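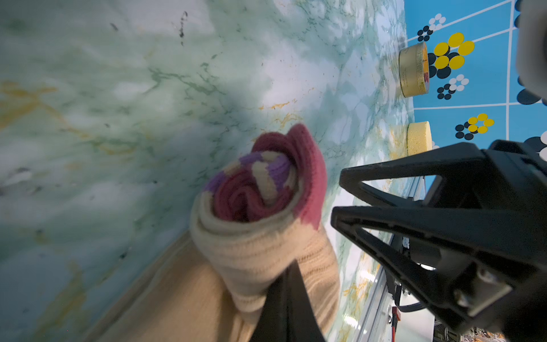 Half a year with the sock table

I work in the returns room of Flosari, a small company which sells socks and other knitted things by mail. My job was, for many years, to open the returned packets, look at each sock, find its pair, roll it and put it in its place. Now a part of this work is done on a table with robot arms. Several friends asked me how it is, and I always answered too short. So I write it here.

The arms came in January, with a supplier called Lullard. Before that we had a meeting in which we were told that no person would lose the job. I believed it half. In the break I saw that my older colleagues were reading the paper with the new shifts two times, and I did the same.

The first weeks were slow. A sock is a difficult thing for a machine. It has no fixed shape, and a thin one behaves differently from a thick one with ribs. We humans do not think about it, our fingers know. I had never asked myself how I hold a sock until a technician asked me to do it slowly so that he could write it down. I was a little ashamed, and then a little proud. He wrote 2 pages about my thumbs.

The fingers of the gripper are black and have triangular holes in them. In the beginning I looked only at these fingers and could not do my own work. Now I hear from the sound of the motors if I should turn my head.
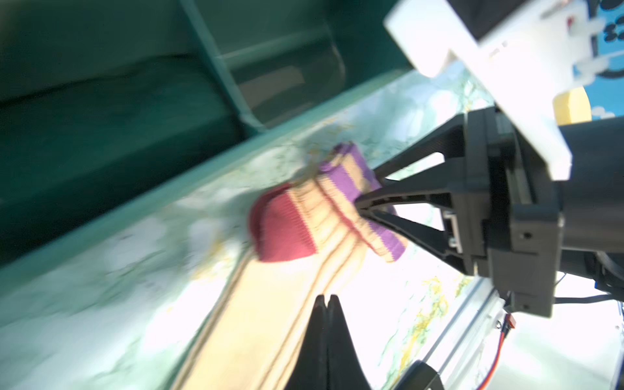
Page 2

What is different in my day? I roll much less. In a heavy week before, I handled 1030 socks and in the evening my wrist was hurting. Last week I counted again for the report and my own number was 457. The wrist is better, my doctor also noticed it. This is the good part and I do not want to make it small.

The other part is harder to explain. When you roll socks with two colleagues at one table, you talk. We talked about children, about rent, about how to cook beans. Today one of us watches the arms, one opens packets in the next room, and one has moved to the customer mail. The work is lighter but the room is more quiet. I asked if we can put the packet table back near the arms, and the answer is that the safety distance must be measured again. I am still waiting.

There is also new work which has no name in my contract. I take out the socks with holes before the arms get them. I write in a list called Sovby every time when I must stop the program, with the reason. For this list I received a training of 5 hours – the rest I learned by making mistakes. I think such work should be paid as a skill, and I have written this to the office in Kermani in a polite letter. They answered that it will be discussed with the next salary round.

I do not wish the arms away. I would only like that we are asked earlier, before the table is already screwed to the floor. We knew that striped cuffs and patterned socks need good light, and we could have said it in the first meeting.

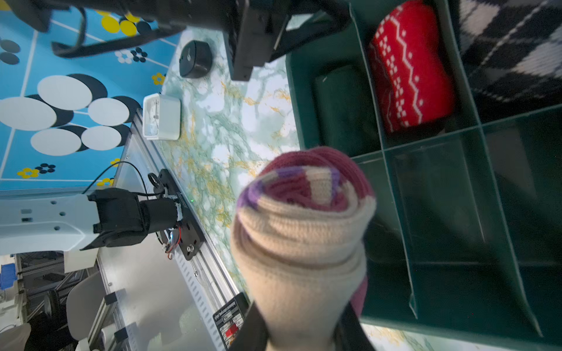

Anonymous wrote: In my laundry it was the same with the towel folding. The back pain went away and the talking went away too. We asked for one common break at ten in the morning and got it after a few months, so please keep asking. And keep a copy of your list at home, you will need it when they discuss the salary.

Thank you for this. A common break we do not have yet, the packet room goes at half past nine and I go at eleven. I will bring it up together with the table. A copy of the list I started to keep yesterday evening, in a blue notebook, starting from January as far as I could still find the entries.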